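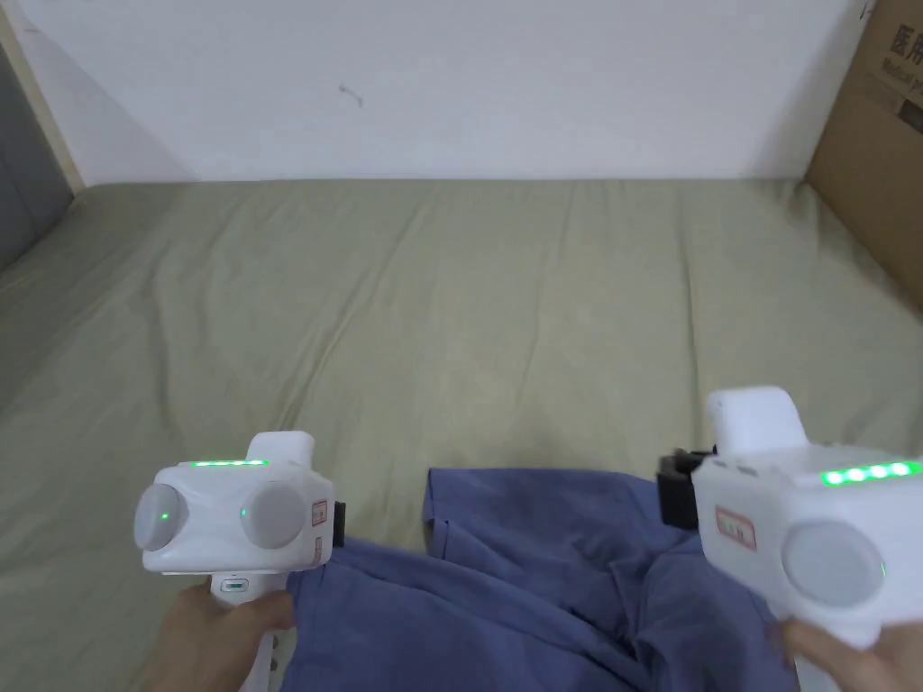

Figure 2. Bed with olive-green sheet, off-white wall. Photo: Ita Dolan.

4.2 Harmony singing on the Titport tapes

The guitar parts on the Titport tapes have had plenty of attention already (Costello and Rusu, and our own Section 4.1), so we turn now to the voices, which we think are the real treasure of the collection. Of the 60 songs we were able to transfer, 16 have two or more people singing at once, and they do some wonderful things together!

Most writing on amateur rock harmony assumes that young bands copied what they heard on records, usually a third above the tune, held in parallel until the end of the chorus. We expected to find a lot of this. We did find it, on the early Varnell songs above all, where the upper voice follows the lead so closely that it even copies his breaths. But the later tapes go somewhere else. In "Long Way Down to Lurkico" the second singer starts on the same note as the first, stays there while the tune climbs away, and only moves on the last word of each line. The effect is a drone that suddenly wakes up. It is simple to sing and lovely to hear, and we know of no chart record of the period that would have taught it to them.

Where did it come from? Alasdair Aitken, who played bass in Varnell for two years and was kind enough to listen through the transfers with us, pointed to the fiddle player Ó Conaill, whose Sunday sessions several of the band members went to as children. His habit of leaving an open string ringing under the melody is well remembered in the town. When we played the chorus of "Lurkico" to Aitken with the lead voice turned down, he laughed and hummed one of the old session tunes over the top of it. The fit was very good. We don't want to build too much on one happy afternoon, but the held notes in the six songs with this pattern are all ones that a fiddler could play on an open string, once the song is moved to the key in which Aitken remembers it being written.

Key is a problem throughout. The cassette machines ran at different speeds, and some of the tapes drift by nearly a semitone between the first song and the last. We corrected for this where a piano or organ was present and left the pitch alone where it was not. Readers using the transcriptions in Appendix B should treat the written keys as a guide only – the intervals between the voices are safe, since both singers were on the same tape.

Milagros Escobar's work on church-trained singers in garage bands offers another way of hearing these songs. She describes a "waiting voice," a second part that holds still so that weaker singers have something to tune to. That is a very attractive idea, and it would explain why the pattern shows up mostly in choruses, where friends of the band joined in. It would not explain the verse of "Cold January," with only two singers, both of them confident and in tune. We are inclined to think that both things were going on, and that a sound first picked up at the sessions proved handy when the room was full.

The words matter too. The second voice nearly always moves on an open vowel, and in "Cold January" the line endings seem to have been rewritten between the first take and the second to make this possible: "frost" becomes "snow," and "the last" becomes "let go." We return to these changes in Section 4.3, together with the notebook pages.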